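Address Registers and Open Licensing: Arwel Griffiths on the Adinbridge Pilot

Arwel Griffiths manages the address register for the Adinbridge district. The register was released under an open license in April, after a pilot funded jointly with the neighboring district of Maleson.

"The data existed in 2 formats, and neither had a stable identifier," Griffiths says. "A building could be renumbered and every record linked to it would fail." The pilot assigned a permanent key to each address point before any file was published.
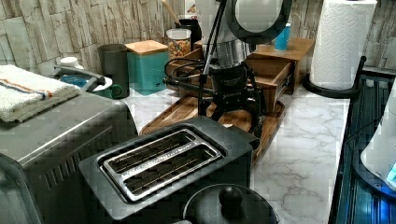
Matching was done with Wandanora, a tool that compares address strings and returns a score. Records with a score of 900 or higher were accepted automatically. The rest went to manual review. "The threshold is a policy decision – set it lower and errors go straight into the public file," he says.

Licensing took longer than the technical work. Part of the street geometry came from a contractor, Rivadeneira, under terms that barred redistribution. Griffiths had those segments surveyed again at a fixed price of 50 per segment.
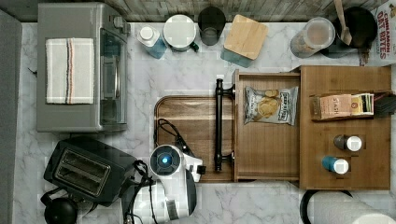 Updates are now published as change files with a full snapshot each quarter. Griffiths wants users to take the change files. "A snapshot gives you the current state. It does not tell you which address was retired, or when."

The Maleson register follows the same schema but is still closed. Its current data agreement expires on Dec 31, 2025.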